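Phone lending and reuse project, Skelwood
Progress report to the Grelum fund
Thu 4 July

Dear Intan,

Thank you for being so patient with us over this one, and for your very kind note after the spring visit, which has been pinned above the kettle ever since. I promised you a proper account of how the old phones are getting on, and there is a fair bit to tell.

We have now taken in 169 handsets, of which 49 have gone back out to people who needed one. I know that second number looks small beside the first. Most of the waiting ones are fine to look at, but each has to be wiped, matched with a lead and checked with the previous owner's network, and the last part is slow going.
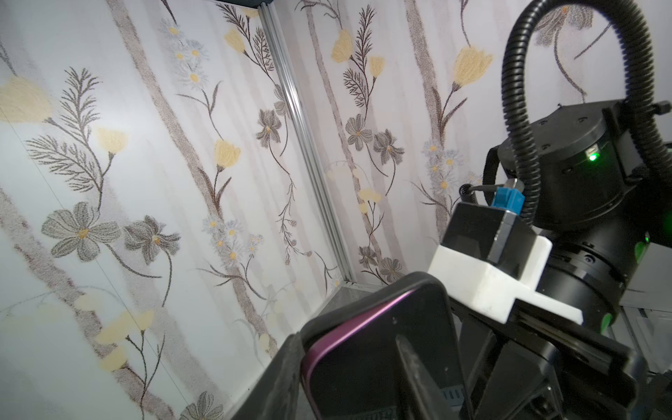
Povilas has taken over the sorting since you were last with us, and he has brought some welcome order to it. Every phone now gets a card with its model, the state of the screen and whether we have a charger that fits. Before that we relied on Sarmīte's memory (which is very good, but she does like to go on holiday).

On money, we have spent £2,333 so far, mostly on batteries and replacement screens from Ozoliņš, with a little on padded envelopes. I had hoped to have the Drollix invoice in time for this report, but they sent it to our old address and we are waiting for a fresh copy.

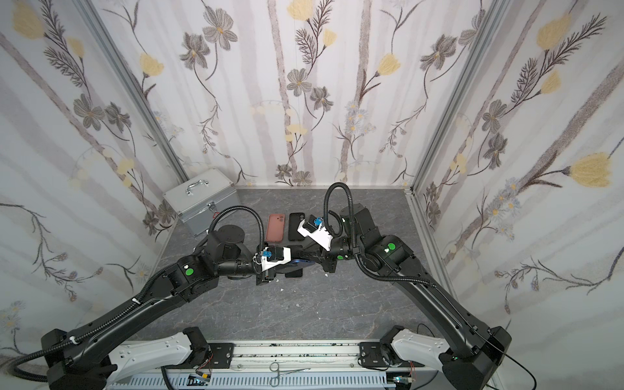 We also had a long talk about cases and stands. People give them to us by the bagful, and until now we simply kept the lot. Rasmus would like us to pass on the ones that fit nothing we hold, and I have come round to his view, though I'm still rather fond of the stands and would be sorry to see all of them go.
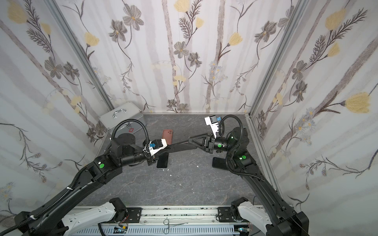
The drop-in mornings carry on as before, and they are lovely! We would like to run two more in September, one of them just for setting up contacts and larger text. Could you let me know whether the travel line in the budget may be used for that?

With warm wishes from all of us,
Tarık Şimşekoğlu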